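The arm is back on the table in the front room, and this time it's staying there! I've spent most of March on this build, and the printer has been going long enough that I've stopped hearing it.

For anyone just joining, it's a small desktop arm made from printed parts, with hobby servos and a two-finger gripper on the end. I started from a set of files called Clulter that Janelle Dalisay passed on to me, then redrew the elbow bracket because mine kept cracking at the screw holes. Version 5 has held up so far. Parts have come to $159, not counting filament or the servo I cooked by plugging it in backwards.

The big job lately was the gripper. The bare plastic fingers had no bite at all on anything smooth, so I swapped in a pair with rubbery nubs along the inside edge, and what a difference that makes. I also dropped the wrist speed to 40 per cent, which makes it a bit of a slowpoke but a lot less likely to fling things across the carpet.

Virgilio Malabanan has been helping with the code over the phone, usually at 11 at night after his kids are in bed. We found a bug on line 3429 of the log - well, the log showed it there, the real mistake was in my config file - where the open and close limits were swapped. No wonder it was squeezing when I asked it to let go.

Next up is tidying the wiring. I'd love a proper cable sleeve, and I want to print a cover for the little board on the front of the gripper before I knock it off with a coffee mug.

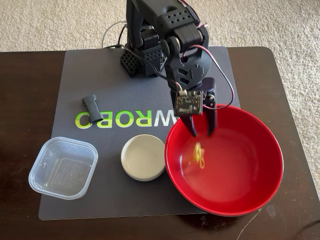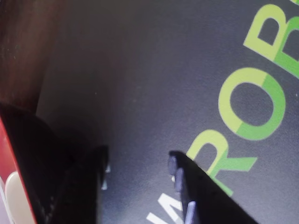

The gripper over the red bowl, then the two fingers up close against the mat.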